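Chapter 4
Dubbed Serials and the Regional Audience

A daily serial is expensive to make. A channel needs a writing team, standing sets, a cast under contract and enough finished episodes to stay ahead of the broadcast. Buying a serial that has already run in another language costs far less, and for a small channel it may be the only way to fill the early evening.

This chapter follows one such purchase. Tirkinetti, a family drama of 203 episodes, was bought by the Plirneo channel and dubbed for its own viewers.

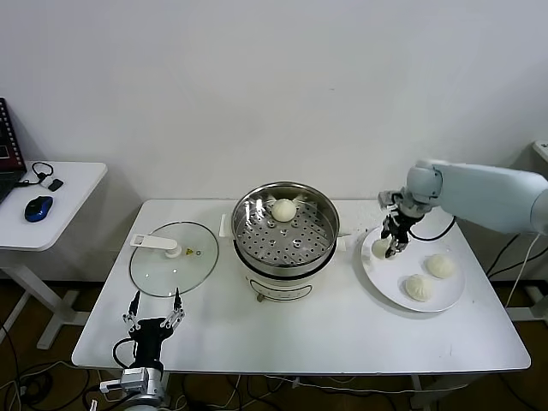
The contract covered broadcast rights for four years. It did not cover the songs, so the title track had to be written again. Haris Shaikh, who adapted the scripts, kept the family names but changed most of the proverbs and nearly all of the jokes.

Dubbing began in July with the first 100 episodes. Oksana Prokopenko directed the voice cast. Laiba Shaikh voiced the elder daughter, and Mudassar Arain voiced both the father and the village doctor, two characters who rarely share a conversation.

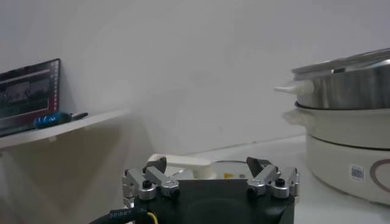
Fig. 4.2 Electric cooking pot and display.

Lines had to fit the mouth movements in close-ups. In wide shots the adapter had more freedom, and longer explanations were often moved there.

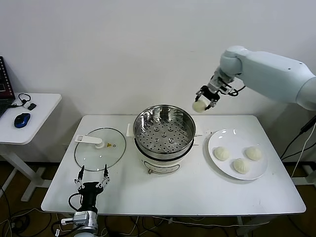
4.1 Choosing a Time Slot

Plirneo first placed the serial at 6:30 p.m., opposite a popular quiz show. Anselmo Salazar, the scheduling editor, moved it to 7 p.m. after the opening month. Over 600 viewers had written to ask for a later start, many of them shop workers who got home after the episode had ended.

Key terms: adapter, broadcast rights, lip match, time slot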